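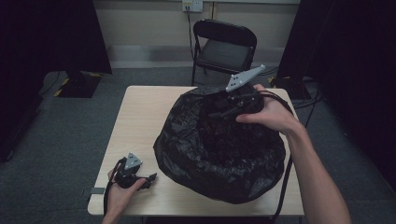

Can a robot take out the trash yet?

I have a running list on my fridge of chores I'd hand over to a machine tomorrow if somebody would sell me one. Trash has been at the top since I moved into this apartment, mostly on account of the stairs. So when I say I read everything that comes out on household robots, understand that I'm reading it as a person with a very full kitchen can and a grudge.

And the garbage bag is where I get stuck every time! Picking up a cup, fine. A cup is the same cup all day long. A trash bag changes shape every time you breathe near it. You tug one side and the other side slumps. You go looking for the opening and the plastic has stuck to itself, and now you're rubbing it between your fingers like a person trying to start a fire. I do this every Friday night and I have human hands with human fingertips, and I still lose to the bag about half the time.

Now picture doing it with two grippers. A black bag on a table, one gripper down in the mouth of it, the other off to the side, and bare metal plates with little holes in them where your fingertips would be. There's a person's arm behind those, so there's a human brain deciding where to push, and I still wouldn't bet on it going smoothly. Try it at home with a pair of salad tongs in each hand if you think I'm being dramatic. I did. I got the bag open with the tongs, sort of, and then I put a hole in it.

What gets me is how many separate jobs are hiding inside "take out the trash." Somebody has to open the bag, get it into the can, fold the edge over the rim, and push the air out so it doesn't sit there like a balloon. Later on it's full and heavy, with something sharp poking at the side, and it has to be gathered, tied, lifted and carried without dragging. I counted the steps once while I was doing it and gave up when I got to the part where you wipe the can.

I've been comparing notes on the machines that say they can help. The Kisside is basically a can that seals its own bag when you press a button, and I like it, but you still carry the thing downstairs yourself. The Pruvow is a rolling cart that follows you to the curb. Great if you have a driveway. I have 3 flights. Then there's the Brurkum, which has an arm and a very nice video, and in the video the bag is already tied and standing up straight with its handles in the air. I have never in my life owned a bag that stood up like that.

I don't want to sound sour, though. The stuff that used to look impossible is getting pretty close. I've watched arms fold towels, slowly, and the towels came out better than mine. Shops and warehouses have had machines moving boxes around for ages, and a box is a dream for a robot — flat sides, known size, doesn't sag. It's the floppy things that hold everybody up, and a house is mostly floppy things. Laundry, bedding, grocery sacks, the cat.

My guess, worth exactly what you're paying for it, is that opening a fresh bag and lining a can comes first. The full bag is a different animal. One mistake with an empty bag costs you a bag, and they come 100 to a box. One mistake with a full one and you're on your knees with paper towels, picking up coffee grounds.

A reader asked last month what I'd pay. For something that did the whole job, stairs included, with no help from me? Over 105 dollars a month, and I'd complain about it and keep paying. For something that only opens the bag, maybe the price of 2 coffees.

Next time I want to get into dishwashers, and loading them in particular, so if you have strong feelings about which way the forks go, leave them in the comments. I have to go now, the can is full.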